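Plateaux en métal : les garder beaux et bien les ranger

Publié le 2020-11-17

J'adore les plateaux en métal ! Ça ne casse pas, ça passe du service à l'établi, et un grand modèle en inox vous débarrasse une table entière en un seul voyage. Encore faut-il en prendre soin, et franchement ce n'est pas bien long.

Choisir le bon format

Un grand plateau inox à bord arrondi et peu profond, c'est mon préféré pour tout ce qui roule ou qui coule un peu. Mesurez d'abord l'étagère où il doit dormir (j'en ai acheté un de 50 cm sans vérifier, il a fini debout dans le couloir). Et passez le doigt sous le rebord avant d'acheter : il doit être lisse partout.

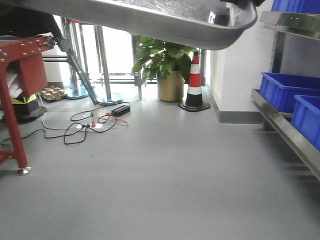 Laver sans rayer

Eau chaude, liquide vaisselle, éponge douce, et toujours dans le sens du métal. Jamais de paille de fer ! Pour le calcaire, un chiffon imbibé de vinaigre blanc, cinq minutes, puis on rince et on essuie tout de suite – c'est l'essuyage qui fait la différence, bien plus que le produit.

Mat ou brillant ?

L'aluminium mat a un gris satiné très doux, qui pardonne beaucoup. L'inox poli, lui, fait miroir : superbe, mais la moindre petite rayure ou trace accroche la lumière.

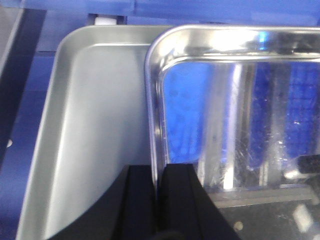
Pour l'aluminium, oubliez le lave-vaisselle, qui le ternit et le noircit. Pour l'inox poli, une goutte d'huile sur un chiffon sec efface les traces de doigts, et on lustre ensuite avec un torchon propre.

Au rangement, glissez une feuille de papier ou un vieux torchon entre deux plateaux empilés. À la verticale, c'est encore mieux – un simple range-assiettes suffit, et on attrape celui qu'on veut sans tout déplacer !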